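Home | Opinion | Housing | Shops | Letters

Stop sanding the past off

The old Holroyd works has a date stone over the side door: 1864. The building has been a mill, a furniture store and, for a long stretch, nothing much. Last November it reopened as a home goods shop called Plernetti, and the first thing the new owners did was replace the floor.

I understand why. The old boards were uneven and stained, and a shop with prams and carts coming through has to be safe. But most of those boards could have been fixed. They went into two dumpsters, and what went down in their place is a gray plank with a printed grain that repeats every few feet. Once you see the repeat you can't stop seeing it.

My complaint is a small one and I will keep it small. We have become used to surfaces that look like wood and we have lost interest in wood itself. Goseo, the chain out by the highway, sells a dining table for $1,499 with a top that is mostly glue and paper. It scratches once and the scratch is white. You can't sand it, oil it or hide it, so in a few years it goes to the curb.

A solid board behaves differently. It moves a little with the seasons. It takes a dent from a dropped pan and the dent darkens. If you get tired of the marks, you can take an afternoon and start over. My own kitchen table came from a yard sale in Toltov, and it has been refinished about two times that I can prove. It had a burn near one corner when I bought it, and it still does.

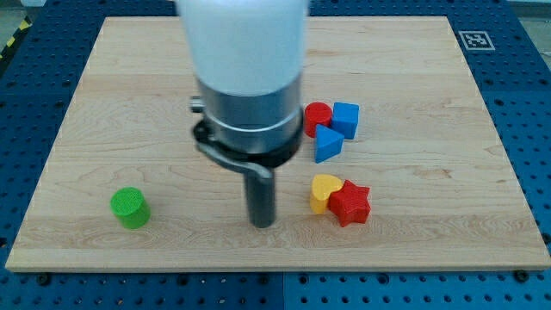
What a shop could do instead

Plernetti has a good back room with tall windows, and that floor has not been touched yet. I would leave it alone. Pull the staples, patch the bad spots with boards of the same age, put down a plain finish and let people walk on it. There are salvage yards within an hour's drive that would be glad of the order.

It would cost more at the start. I don't think that settles the matter. A cheap floor in a busy shop gets replaced again and again, and each time the doors close for a week and another load goes to the dump. People who run shops know this – they budget for it.

The same goes for the rest of us on a smaller scale. Buy one decent cutting board and oil it when it looks dry. Keep the ugly dresser if the drawers run well. Learn to use a cabinet scraper, which takes an evening and costs less than lunch.

I went back to the shop last month and bought a dish rack. The new floor was already lifting by the register.

Related
Who pays when the mill roof leaks
Letters: The Toltov yard sale should stay in the square
Three coats or none: oiling a kitchen table
Goseo extends its evening hours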